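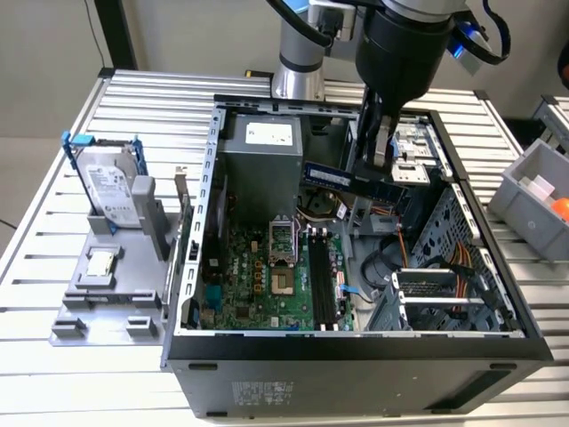 Hukalo or Politis for a first trip?
Travel board > Islands > Planning

saltcracker
We have 13 nights and can't agree. My wife wants Hukalo for the old harbor and the monastery. I want Politis, mainly so I can sit down. Is it silly to try both? The ferry page says they're 29 miles apart, and then refuses to tell me anything else.

mooringline76
Do both. Hukalo first, while you still have working knees. The old town is all steps. The guidebook says 1,000 of them to the monastery and I believe it, having said a different bad word on most of them. Politis is flat and has chairs.

plumhat
Disagree with the above. Politis is pleasant for two days, and after that you know every cat personally. Stay on Hukalo and take the day boat to Osex if you need a change. Osex has the Roman cistern, the Venetian customs house and one bakery, which closes when it runs out of bread. Usually before the boat gets in.

mooringline76
Osex as a day trip is four hours of boat for a cistern.

plumhat
It's a very good cistern.

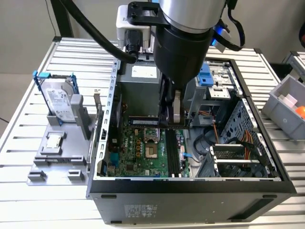 saltcracker
OK, so leaning toward Hukalo for most of it. Has anyone booked the ferry through Clerkance? They want 76 euros for the two of us and the site logged me out twice while I was typing my passport number.

dry_oar
Used them in February. Tickets were fine. The seat numbers on them meant nothing, people just sit where their bags land. You can buy the same thing at the harbor kiosk for less, if you like standing in line behind a man with a goat cheese question.

plumhat
Don't do the kiosk in summer. We missed a sailing that way and spent the night in a hotel with a view of the other hotel.

dry_oar
Never had a problem in six trips. Get there early, bring a hat.

mooringline76
Since everybody is skipping over Politis: the little museum behind the fish market has the pirate cannons and a Byzantine floor, and when we went we had the place to ourselves. The lady at the desk turned the lights on for us. Two days of cats is underselling it.

plumhat
Fine. Three days.

saltcracker
Update, Aug 14, 2026: booked nine nights on Hukalo and four on Politis, ferry through Clerkance on the third try. My wife says this is what she suggested in the first place. Still open on Osex. Does the day boat have shade?

plumhat
Left side going out. Everyone else knows this too, so be quick.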